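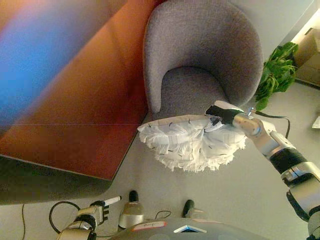

Maltier two-finger gripper, reviewed after a month on a shop-built arm

The Maltier is a parallel gripper sold as a bare unit with a mounting flange, a cable and a set of plain jaws. I bought mine from Skerkham for 1,119, shipping included. The version with force feedback was 1,413, and I passed on it.

Mounting took one evening at the Latcombe workshop. The flange pattern matched the drawing. The supplied screws were 2 mm too long for my wrist plate and bottomed out before clamping, so I cut them down. Check this before you tighten anything.

Power is 12 V. The connector is keyed and latches firmly, but it exits at the side, and any slack in the cable ends up next to the work. A right-angle exit toward the wrist would be better. I added one tie at the first joint and left enough of a loop for full rotation.

Most of my testing has been with household cleaning tools. They are harder on a gripper than machined parts: the handles are smooth, the weight hangs well off the jaw axis, and the load shifts as the arm moves. With the stock jaws, a mop head rotated in the grip on nearly every fast move. Nana Boateng printed me a pair of jaws with a shallow V groove, and the rotation stopped at normal speed. It still slips if I command a hard stop with the arm extended.

Repeatability is good. Closing position drifted slightly over the first week and then settled after I re-ran the homing routine. Noise is low. The housing gets warm under a continuous hold but never too warm to touch.

The manual is weak. The serial command table omits the timeout setting, and Lleucu Ifans found it by reading the Horrocks driver, which supports the same controller. The default timeout releases the grip if the host goes quiet. Change it before lifting anything you care about.

Recommended for light work on a home-built arm, provided you can make your own jaws. For heavier tools, buy the feedback version.

Contact | Copyright Latcombe Workshop Notes | Back to top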